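Money > Buying second-hand > Questions

Extended warranties on second-hand goods: your questions

Filed under: Consumer sense
46 comments | 145 shares

By Zlata Ivanyshyn 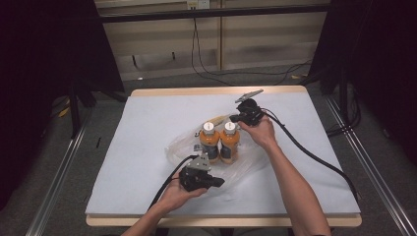
Most of these questions reached me after my piece on the Fitamon plan in August. I went in doubtful and I still am.

Is a warranty on a used item worth having?
Sometimes, on something dear with costly parts. For a kettle or a lamp, keep your money.

The seller says I have no rights without it. True?
No. If you buy from a shop or dealer, the law already gives you some protection, used or new. Private sales are weaker, but the seller still can't lie about what you're getting. Be wary of anyone who skips over this.

What does "full cover" mean?
Whatever the small print says. The Zostley booklet I read had "full cover" on the front and left out batteries, hinges, cables and "gradual decline". I asked what gradual decline was and got the same booklet again.

Pristden offers a plan that "pays for itself". Does it?
Only if you claim. Lukian Melnychuk wrote in to say he had paid £528 over the years and never claimed. He could have put that in a savings account.

Can I cancel?
Usually, within a set time. Ask for the date in writing before you pay. Stetsiuk's phone line shuts at noon on Saturday, so don't leave it until the last weekend.

They say 793 happy customers can't be wrong.
Happy with what? Ask how many had a claim paid. I did, and I'm still waiting.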